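Search this site Go
Reading time: 4 minutes

Why does wood have lines in it?

Hi, I'm Mali Watkins, and I love wood. I love it so much that I once made my whole family late for lunch at Cladden because I'd found a really good fence post.

If you look closely at a plank, you'll see stripes, swirls or wobbly lines. We call that the grain, and it's a bit like a diary the tree kept while it was growing. (A very slow diary. Trees aren't in a hurry!)

Every spring a tree wakes up thirsty and grows fast, and that makes a wide, pale layer of wood. Later in the year it slows down and makes a thin, darker layer. One pale layer plus one dark layer is one year. If you slice straight across the trunk, you get rings, and you can count them like birthday candles. There's an old oak stump at Gravberg that has 426 rings. It would've been an acorn when your great-great-great-lots-of-greats-grandma was little!
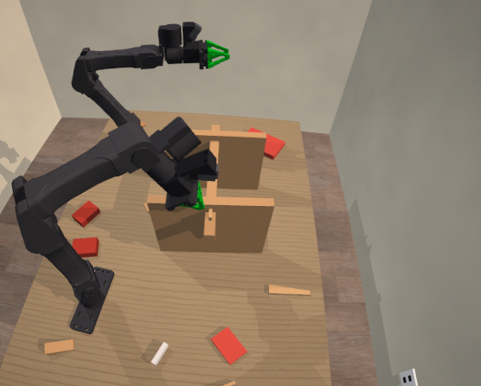
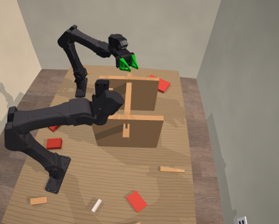 So how do round rings turn into long stripes? It's all in the way you cut. Think of a rolled-up sleeping bag. Look at the end and you see a spiral, but slice it from top to bottom and you'd get lines (and a very cross parent). Planks are cut the long way, so the rings come out as lines, like the light brown grain running along the tabletop in the second picture. Wood is usually much stronger along those lines than across them. Try snapping a paddle-pop stick the long way and then the short way, and you'll feel what I mean.

What about knots, those dark round blobs? Each one is where a branch used to grow out of the trunk. My favourite is on my kitchen door, and it looks exactly like an owl.

Now it's your turn. Grab some paper and a crayon, peel the wrapper off, lay the paper on some bare wood and rub the crayon sideways over it. The rougher the wood, the better the colour shows up. I did mine on the old gate at Curnard in June, and my fingers were purple until bedtime.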